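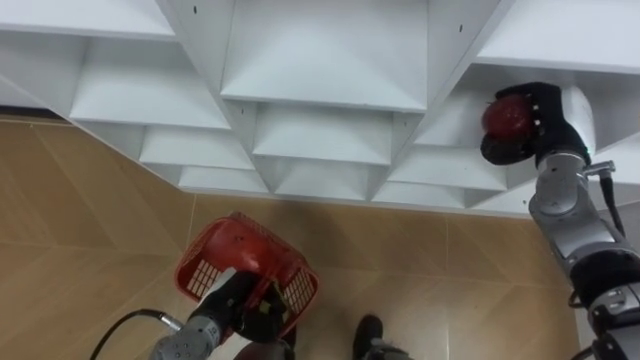 White cube shelving on a tiled floor, seen from above.

Open shelving at the Okden room, 30/01/2018

We use plain white cubbies in the small room at Okden. The boards are smooth and matte, and they show every mark, so they get wiped down often. Bhavana Rai chose the layout and Yulan Qiu put this page together.

The small red wire basket is the one we carry things in. It is open at the top, so it is easy to see what is left to put away. We bought it from Hinojosa along with
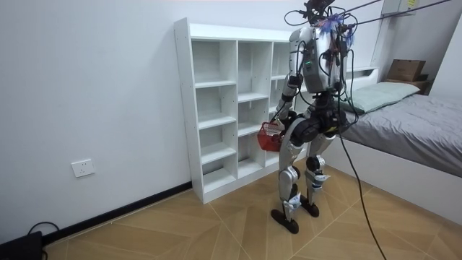

two others in the same size, which are now at Nemetville. Fruit goes out one piece to a cubby. It bruises less that way, and there is room to get a hand around it.

The pear is lying on its side in the middle column, with the apple one level lower and to the right. Darmawan Wijaya prefers to stand pears up - they tend to roll over anyway.
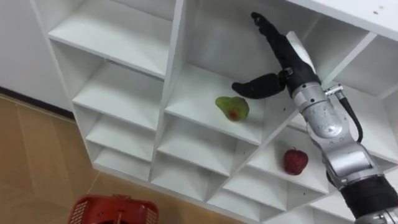
What do you clean the shelves with?

A damp cloth and a little dish soap, then a dry towel. Chun-yin Ko does the corners with a soft brush.

More pictures of the room will be added in March.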